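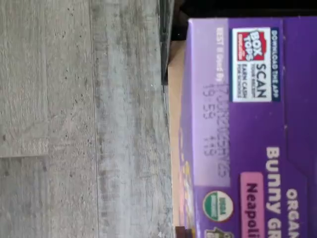

# How Do You Get a Robot Ready to Stock a Shelf?

Hi, robot fans! Have you ever grabbed a box of bunny grahams at the store and wondered how it got there? Most of the time a person put it there. But at the Wallusville workshop there's a robot arm named Millton, and Millton is learning to do that job too!

Today we're going to find out how people look after a machine like this. It's a lot of work, and some of it is really fun.

## Meet the arm

A robot arm bends at its joints, a bit like you do at your shoulder, elbow and wrist. At the end is the gripper, which is the robot's hand. Millton's gripper is white with dark fingers, and it has to reach between shelf posts without bumping them. That's tricky! Try taking a book off a crowded shelf with only your thumb and one finger and you'll see why.
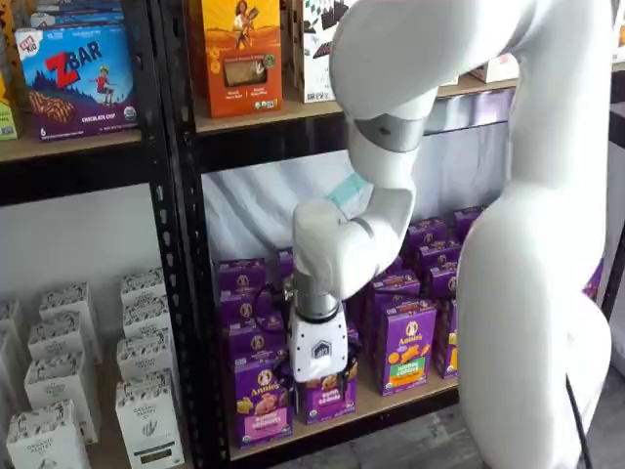
## Checking before the start

Every morning Aminu Adeleke does the same checks. The power is OFF for the first three.

1. Look at the cables. They should hang in easy loops, with no pinches or cracks.
2. Wipe the gripper fingers with a clean cloth. Even a few cookie crumbs can make a box slip!
3. Feel for wobbly screws.
4. Step back, switch on, and send the arm to its "home" spot. Home is the place it measures everything else from.

If home is off by even the width of a pencil line, every reach after that will be off too. Then Aminu has to teach the arm its home spot again, which takes 47 minutes. (He brings a sandwich.)

## Why real boxes?

You could practice with plain blocks, but stores are full of bright colors, shiny print and boxes standing very close together. A purple Annie's box has pictures, logos and a date code, and the robot's software has to cope with a box however it's turned, even sideways.
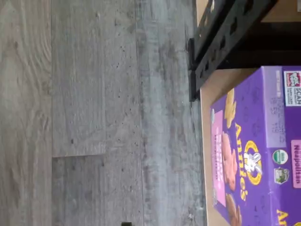
Zeynep wrote in to ask if the robot gets tired. Great question, Zeynep! It doesn't get sleepy, but its parts do wear down. The rubber pads on Millton's fingers get smooth, like the bottoms of old sneakers. The last pair did 3,193 grabs before Aminu changed them, and the pair before that lasted for only 2,157. He writes every number in a notebook so he can guess when the next pair will be due.
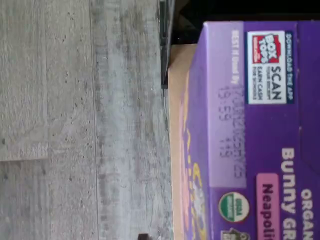 ## Try it at home

Put on a pair of woolly mittens and move five empty snack boxes from the table to a low shelf. Now wrap a rubber band around each mitten, not too tight, and do it again. Which way was easier? Draw your best idea for a robot finger pad and show it to someone in your class!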